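Plavumstead Residents' Forum > Shared Rooms > Boxes and table covering

Wolstead188
Members are asked to consider how the small boxes should be kept on the work table. The present arrangement has the pink box and the larger teal box together at the left, on the green cloth. I propose that this be adopted as standard.

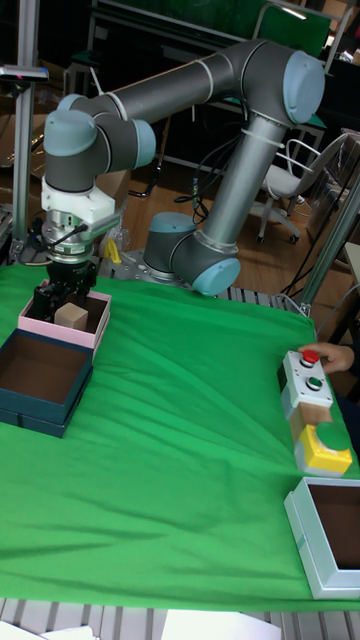 The small wooden cube would be stored in the pink box and the teal box kept free for larger items. Comments are invited by 2018-10-10.

Han_R
I must disagree. The cloth wrinkles, and a box placed on a fold does not sit level. The covering ought to be removed altogether.

Rernusar
The cloth was agreed in September and should remain. It may be pressed -- the matter is a small one. I support the proposal as regards the boxes.
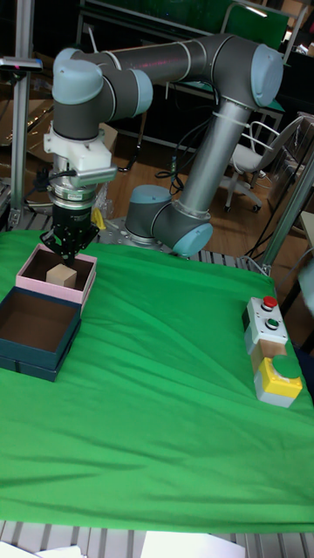
Ilse Ehlers
Room Secretary, Plavumstead

Both views are noted. The pink and teal boxes have brown interiors, against which a light brown cube is easily seen, and I see no need for labels. The cloth will stay for 3 months. Papers should be kept to the front of the table.

Han_R
I accept the decision on the boxes. My objection to the cloth stands, and I request that it be recorded.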